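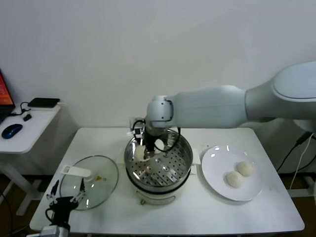 Greifer im Dämpfeinsatz, Brötchen knapp über dem Lochboden. Deckel liegt links, Teller rechts.

Dampfbrötchen-Task mit Drosance: Greifhöhe und Maske einrichten

Kurzfassung, weil Bastien Besnard und Noémie Bailly beide gefragt haben. Stand März, Drosance-Zweig "himbridge". Voraussetzung: Hand-Auge-Kalibrierung ist gemacht und der Arm steht in Home.

1. Topf als Kollisionskörper anlegen
Nicht als Vollzylinder! Sonst findet der Planer nie einen Weg rein. Hohlzylinder nehmen, Wand plus Boden getrennt. Die beiden kleinen Griffe am Rand als eigene Boxen dazu, sonst plant er da gern durch. Kabel am Handgelenk mit aufblasen, die hängen über den Rand. Ich hab einfach eine dicke Kapsel ums Handgelenk gelegt, reicht.

2. Tiefe filtern
Poliertes Metall ist Gift für die Tiefenkamera. Innenwand spiegelt, Punktwolke hat dann Geisterpunkte unterhalb vom Tisch. Also:
- alles unter Tischebene wegwerfen
- Boden nicht aus der Wolke schätzen, sondern fest aus dem Modell nehmen
- Maske auf den Korb begrenzen, Rand 5 mm nach innen
Der Glasdeckel macht das gleiche Problem. Als feste Sperrzone eintragen, Segmentierung sieht da eh nur Tischplatte.

3. Greifhöhe
Parameter grasp_z_offset. Zu tief = Finger auf dem Lochblech, zu hoch = Brötchen rutscht raus. In Schritten von 2 mm rantasten, Kraftlimit dabei runter. Werte in die Mivell-Config schreiben, nicht in die Startdatei, wird sonst beim nächsten Pull überschrieben (ist mir passiert, zweimal).

4. Ablage auf dem Teller
Weiß auf weiß auf weiß. Farbschwelle vergessen. Apolline Gilbert hat das Segmentierungsmodell mit 2375 Bildern nachtrainiert, Checkpoint 263 benutzen, die neueren verschmelzen zwei Brötchen die nah beieinander liegen zu einem Klumpen. Ablagepose dann über freie Fläche auf dem Teller, Tellerrand ausnehmen.

5. Zweiter Arm
Linken Greifer vor dem Start parken und als statisch markieren. Wenn nicht: Planer rechnet ihn bei jedem Zyklus neu mit und alles wird zäh.

Fehler die ihr sehen werdet
"no IK solution": meistens Handgelenk zu steil. Annäherung von oben erlauben, Drehung um die Hochachse freigeben.
"goal in collision": Schritt 1 nochmal lesen.
Greifer schließt, meldet aber leer: Schwelle für die Fingerweite anpasen, Teig gibt nach.

Aufnahme der Trajektorien kommt auf eine eigene Seite, schreibt Marcelle Poulain gerade.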